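Stabilo Boss Original, pastel yellow – single pens and desk sets

By Hatice Tokgöz, October

14 comments | 5 shares

Back in stock. Pastel yellow, the pale one, sold loose or in the Cistell desk set. We ran out in the first week of term and had a fair few grumpy emails, sorry to all of you. Pernbridge shop has them on the counter, online orders go out from the back room same as always.

Which yellow is it? Asked every day. Pale, creamy, lemon at a push. If you want the loud fluorescent one that's a separate listing, please check before you order, we had three parcels back last month from people who wanted the bright one. Can't swap once the cap's been off.

Shape you'll know already. Flat, squat, black cap. Doesn't roll off the desk, fits a coat pocket, hopeless in a narrow pencil case. Chisel tip so you get a thick line or a thin one depending how you hold it.

What's it like to use – gentle. Sits behind the print and doesn't shout. Good for textbooks you have to read again in May, bad for anything you need to spot from across a room. Ekrem does the stock sheets in it and then can't find them under the shop lights. On cream paper it nearly dissapears, get the mint or the peach for that.

Biro underneath is fine. Fountain pen, give it a minute. Inkjet printouts smear if they're fresh, same with any highlighter really.

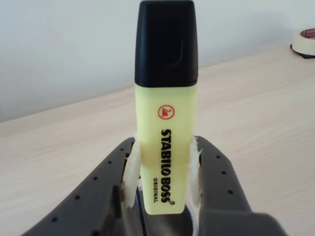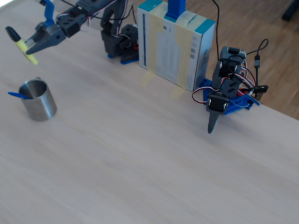

Yellow barrel, black cap, yellow in all four.
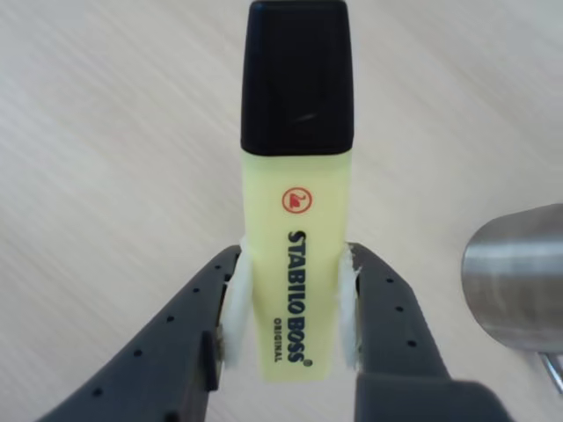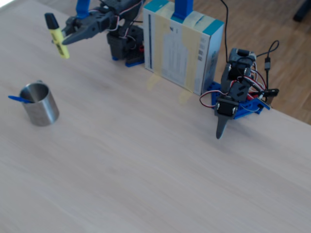

Ways to buy

Single pen. No minimum. Pick the colour from the drop-down, it defaults to pink and we haven't managed to fix that, so look twice.

Pack of 5. All one colour or mixed, put a note in the order box. No note and you get mixed.

Cistell desk set. Two highlighters of your choice, an Osum notebook (280 pages, lined, lies flat after a week or so of bullying) and a small tin of paper clips. Comes in a plain card sleeve. Makes an ok leaving present, people buy a lot of them in July.

Office quantities. Ring the shop. Schools too. We did an order for Ateş, the language school over the bridge, and split it by colour for each classroom, no extra charge. Happy to do that again with enough warning. A week is enough. A day isn't.

Paper we've tried it on

Osum notebook – no bleed, slight ghosting if you go over twice.
Cheap copier paper – ok, a bit of show-through.
Bible paper, dictionaries, that sort of thing – don't. Get a dry highlighter pencil, item 417 in the catalogue, we keep them by the till.
Glossy leaflets – sits on top, rubs off on your hand.
Receipts – leave them alone, the print can fade.

Looking after them

Cap on till it clicks. Store flat if you can be bothered. If the tip picks up pencil or ink, scribble on scrap until it runs clean. Left one open overnight? Cap it, leave it a day, sometimes it comes back a bit. If it doesnt, that's that, we can't refund a dried out pen unless it arrived that way.

Keep off the sofa. Cold water straight away if it gets on a shirt, then normal wash. Worked on mine, no promises on wool.

Delivery

Order by noon and it goes same day. Nothing goes out on a Sunday. Single pens go as a large letter, so they come through the door. Desk sets are too thick for that and need someone in, or tell us a neighbour. Collection from the shop is free, bring the order number, Ekrem Ersoy is on the counter most afternoons and will want to see it.

Faulty ones: email a photo of the pen, keep the packaging till we reply. Wrong colour picked by us, we send the right one and you hang on to the other.

Stock on pastel yellow is roughly 3,000 across the shop and the store room, so no need to panic buy this time. Lilac is low. Turquoise is out till the next delivery, sign up on the turquoise page if you want the email. Mint and peach both fine.

Comments (14) – newest first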